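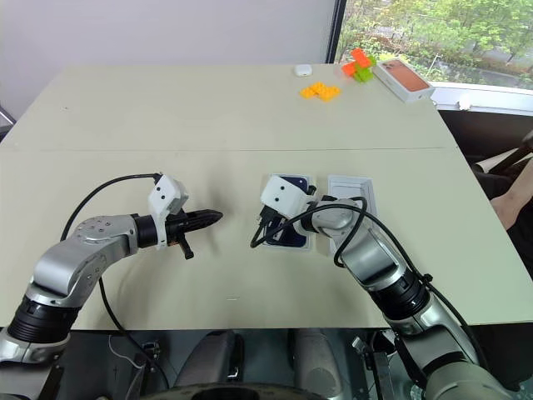
4.3 Running a tidying or packing job

Read this section before you promise anyone a clean table. The Judinari arms can pick up small, rigid items and put them in a box. Whether that counts as doing the chore is up to you – we still keep a person within reach.

1. Clear a working area 600 mm deep in front of the base.

2. Set out no more than 3 loose items for a first run. Leave space between them.

3. Route each gripper cable with enough slack for full wrist rotation.

4. Select Slow in the Betona panel and press Start.

5. Watch the whole run. The time limit is 420 seconds, after which the arms stop wherever they are.

6. If a grasp fails 2 times, press Hold and move the item by hand.

Note: A "Task complete" message means the program reached its last step. It does not mean the item is in the box. Look.

Note: Thin, flat packaging is hard to lift off a tabletop. Expect to help with trays and lids.

CAUTION: Keep hands and sleeves off the table while the arms are powered. Hold keeps the motors on – use the red switch before reaching in.

For shop-floor use, read section 7 first. Most packing lines will find this too slow.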